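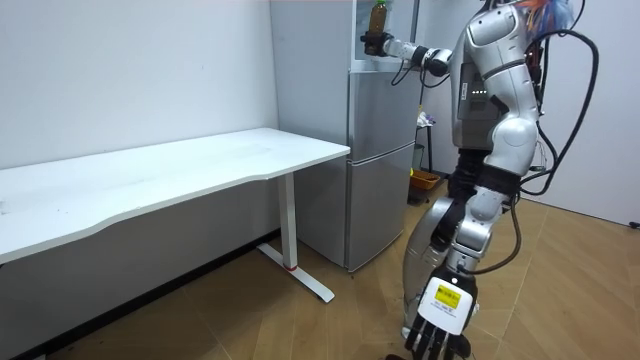
Kingi在冰箱前握住一瓶绿盖饮料,Cestby开放日

致:Brendbridge基金,Esperanza Kowalczyk
自:Cestby居家协助实验组,Randa Semaan
项目编号:2043
事由:开放日专项进展报告
2023年5月

Esperanza你好:

开放日办完了,我到今天说话嗓子还是哑的,但心情好得很!按照资助协议,公开演示结束后要交一份书面进展,我趁记忆还新鲜,先把该说的都写下来。经费的明细表由财务另发,所以下面基本不谈钱,只谈那天做了什么、来的人怎么看、我们接下来想怎么改。

一、开放日概况

当天共登记来访119人,分上午和下午两场。上午主要是附近居民和两所护理学校的师生,下午是做设备的同行,还有几位在养老机构管后勤的朋友。申请书里写的是“面向潜在使用者的小型公开活动”,原来我担心“小型”会小到冷场,结果下午场签到的队伍一直排到楼梯口,我们临时把等候区挪到了隔壁会议室,又搬了一批椅子过去。

演示间本身不大,这一点你上次来就知道。冰箱靠着里墙,白色长桌靠左边墙一直伸到冰箱跟前,Kingi就在右侧活动。观众分批进门,每批看完以后到会议室提问,同时下一批进来。这样安排下来,讲解的同事要把同一段话讲很多遍,不过每一批人问的都不一样,讲到后来我们自己也越讲越有意思。

二、演示内容

演示的主题就是申请书里的第一个任务:从冰箱上层取一瓶饮料,拿到桌上放好。听着很普通,可是我们这一年的大部分时间都花在这上面了。来访的人里有不少照顾过家里老人,她们一听任务就点头,说夜里起来拿水、拿药、拿牛奶,腿脚不方便的人最怕的就是从冰箱到桌子这几步路。

选塑料瓶也是和护理学校商量过的。玻璃瓶太重,纸盒子又太容易捏扁,塑料瓶居中,握松了会滑,握紧了瓶身会变形,正好能看出抓握控制到了什么程度。现在用的抓握控制模块叫Fludex,是我们组里自己写的,从去年12月开始接到Kingi上。在那之前手指合拢的力度是固定的,换一种瓶子就得重新调;接上Fludex以后,同一套参数可以应付我们日常买到的大多数饮料瓶。还不是全部,下面会说到。

讲解时我们把任务拆开来说:先靠近冰箱,再伸手到上层,握住瓶身,把瓶子带出来,转到桌子这边,放下,松手。观众最喜欢看的是握住瓶子那一下,手机全举起来了。我们组里的人最紧张的却是最后的松手,手指张开的时候只要有一根慢了半拍,瓶子就会被带着歪一下。有一位做物流设备的来访者一眼就看出我们在紧张什么,会后拉着我们的工程师聊了很久,还画了一张手指张开顺序的草图。草图我扫描好了,需要的话可以附给你。

三、来访者的反馈

提问环节是整天里我最享受的部分。申请的时候我们写过一句“希望通过公开演示收集真实使用者的意见”,当时多少有点套话的意思,真的收集到了才知道有多值钱。我把反复出现的几类问题整理如下。

关于速度。几乎每一批都有人问能不能快一点。我们如实回答:目前的速度是有意压下来的,在人旁边做动作,我们宁可慢。有趣的是护理学校的老师替我们说话,她说照顾行动不便的人,动作慢而且能预料,比快要让人安心得多。她的学生接着问,能不能在动作开始之前让机器人先给个提示,比如一声轻响。这条意见我们当场记下了,软件上改起来不难。

关于线缆。Kingi背后的黑色线缆垂得很低,大家自然会注意到,问的多半是“在家里也要拖着这么多线吗”。我们说明现在供电和数据都还走线,整理线缆、减少落到地面的部分,本来就列在下一阶段的计划里。一位拄拐杖来的老先生说得很直接:地上有线的东西他家不要。我觉得这句话应该贴在实验室墙上。

关于冰箱。有人问,如果门没关好怎么办,如果瓶子前面挡着一碗剩菜怎么办,如果瓶子躺着放怎么办。开着的门和躺着的瓶子我们都试过,前者比较稳,后者还不行,横放的瓶子目前经常抓不准。至于前面有遮挡的情况,我们还没有开始做。当时会议室里有位阿姨笑着说,那你们先来我家冰箱看看吧,什么都有!我们真的留了她的联系方式。

关于样子。孩子们喜欢银白色的外壳,也喜欢躯干侧面那一排绿色的小灯,有个小男孩问灯灭了它是不是就睡着了。大人的意见比较分散,有人觉得太高大,放在自家厨房会有压迫感;也有人觉得有手有腳反而容易明白它下一步要干什么。外形不在本期资助的范围里,我只是照实记下来。

四、和工作计划的对照

取瓶任务:按计划完成,并已在公开场合演示。护理学校的师生看完后同意继续合作,下学期会派学生来参与测试。

放置任务:基本完成。我们要求瓶子直立放在桌面右端附近,离桌角留出一点余地,正对着冰箱门的那一块。定在那里,是考虑到坐着的人伸手能够到,也方便Kingi下一步再把瓶子拿起来。桌面白而且光滑,瓶底落下去的声音很清楚,讲解的同事很快就养成了听声音判断轻重的习惯,哈哈。

交还任务,也就是把瓶子直接递到人手里:比计划晚。原因在安全评估,我们希望先把松手时的偏移控制好,再请真人来接。这一项在上次电话里已经跟你说过,开放日上也没有演示,只在会议室里口头介绍了思路。

文档:操作手册的中文稿已经写完,英文稿还差故障处理那一章。护理学校希望有一份给非技术人员看的简短版本,我很赞成,打算请他们的学生一起写,用词由他们来定。

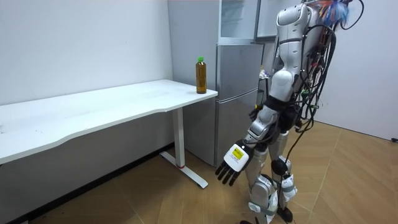
放置位置:瓶子直立在桌面右端附近,后面是冰箱

五、组织工作上的体会

演示间一次能进的人比预想的少。站在后排的人看不清手指,只能看到肩膀和手臂的大动作,有些可惜。下次我们想在会议室里接一块屏幕,把手部的近景同步放出来,等候的人也有东西可看。

签到表设计得不好,只留了姓名和单位,忘了问“家里是否有需要照护的人”。这本来是最有用的一栏。补救的办法是发一份简短的回访问卷,已经有人陆续回复,结果会放进下一份报告。

讲解稿要再短。第一批进来的时候我们讲得太细,从关节讲到通信,大家的眼神都飘到机器人那边去了。后来改成先看动作,看完再讲,气氛马上就热起来,提问也多了。以后都照后一种办法来。

还有一件小事,茶点放在走廊尽头,几乎没人找到,剩了很多饼干。实验组连着吃了好几天,目前没有收到投诉。

六、下一阶段的安排

线缆整理排在最前面。机械组已经在比较几种走线方式,目标是让Kingi在桌子和冰箱之间活动时,脚边没有多余的线。

其次是横放瓶子的抓取。Fludex现在判断瓶身方向主要靠瓶盖的位置,瓶子一躺下来,盖子朝里,判断就容易出错。我们准备补录一批横放的数据,各种常见的瓶子都要有,包括没有标签的和标签掉了一半的。那位阿姨家的冰箱,如果她还愿意,我们也想去拍一次内部的摆放情况,当然会先把知情同意书准备好。

动作前的提示音会做成可以开关的选项,声音请护理学校的学生来挑。递交到手的任务等安全评估通过后恢复,在那之前只用假手模型练习。

开放日本身我们希望再办一次,时间还没定,想听听你的意见。如果Brendbridge其他受资助的团队有兴趣,也欢迎来参观,提前告诉我一声就行,我好把分批的时间留出来。

七、需要基金方面确认的事项

递交任务延后,是否需要正式提交变更申请,还是在本报告中说明即可?

给非技术人员的简短手册不在原来的成果清单里,我们想把它加进去,不增加预算。请确认是否可以。

开放日的照片,基金的网站如果想用,请告诉我需要哪些,来访者出镜的部分我们要逐一征得同意。

最后多说一句私人的话。有位护理学校的学生临走时跑回来问,毕业以后能不能到我们这样的地方工作。我当时正忙着收椅子,没来得及好好回答她,后来写了一封很长的邮件过去。她已经回信了,下个月会来实验室待一天,我把操作手册的初稿也寄给了她,请她用红笔随便改。

有任何疑问请直接回复这封信,或者打我办公室的电话。

Randa Semaan
Cestby居家协助实验组

附:来访登记汇总表、讲解稿修订版、回访问卷样张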